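**September, 4:10 pm, Dunstan bench**

Mug shelf, continued. When I last wrote here I said the kitchenette corner would be sorted in an afternoon. That was several afternoons ago.

Took everything out of the cupboard and onto the floor. Final count, as this was the point of the exercise: 30 mugs, for a workshop with 2 chairs anyone will sit in. Most are Prunda giveaways from the trade show, with the logo already coming off in the wash. Those go in the box for Atley, who asked for them in writing, so no returns.

Rule for what stays: small, stacks if it must, handle a normal finger fits through, no slogans. Measured the shelf again at 385 mm deep. My earlier note says 176, and I have no idea what I was measuring. Possibly the drawer. Crossed out, initialed, moving on.

Wiped down the speckled counter, which hides coffee so well that I now distrust every clean-looking part of it. The Dolevent cleaner did almost nothing on the ring by the sink. Plain baking soda did the rest, at a fraction of the price and none of the pine smell. Don't reorder.

The curtain stays up for now. It needs a wash, but taking it down means finding the hooks again, and I remember last time.

First two keepers, yellow and blue, same shape and size – set out toward the back of the counter:

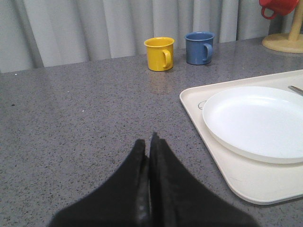 The view from the Atley side is that color coding will last a week, after which people will drink out of whatever is nearest and deny it. Noted. I would have said four days.

Still to do:

- line the shelf (offcut of cork, behind the drill press)
- box up the Prunda lot and tape it shut before anyone gets sentimental
- find out who owns the lid with no mug

Stopped at 5:30. Drank my coffee out of a beaker – a clean one, labeled as such.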